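Recycling shop in Lonholm teaches robot arm to pull parts

A computer recycling shop in Lonholm has begun training a robot arm to handle processors and other small parts from retired workstations. Operators guide the arm by remote control and record each run.

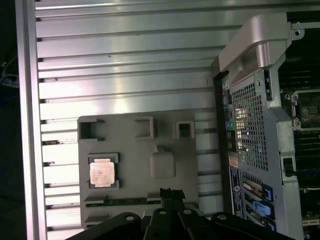
The gripper at the parts tray, beside a workstation chassis.

The shop, Nekik, started the work in November with 10 older machines. It has since logged 1,288 recorded runs, said project lead Radka Stojanović.

"A person knows how hard to hold a chip," Stojanović said. "We have to show the arm that over and over, with the chip a little crooked, or the tray moved." 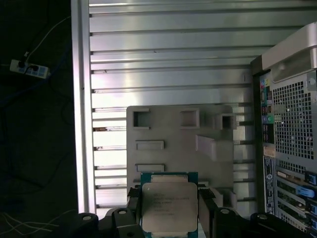 An Intel Xeon processor held between the gripper's fingers.

Operators work in shifts of two hours, the longest Nekik allows at the controls. Teodor Strömberg, who has done many of the runs, said sockets are harder than trays. The levers and the metal frame leave little room for the fingers — and a slip can ruin a board. 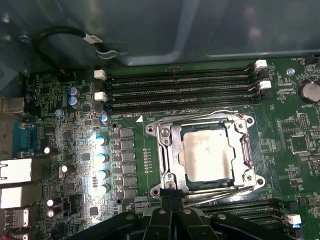
Runs that go wrong are kept too, Strömberg said, but marked so they can be sorted out later. New operators practice on scrap boards before their runs are added to the set.

Nekik plans to let the arm try the job without an operator in six weeks. Memory modules will come next, Stojanović said.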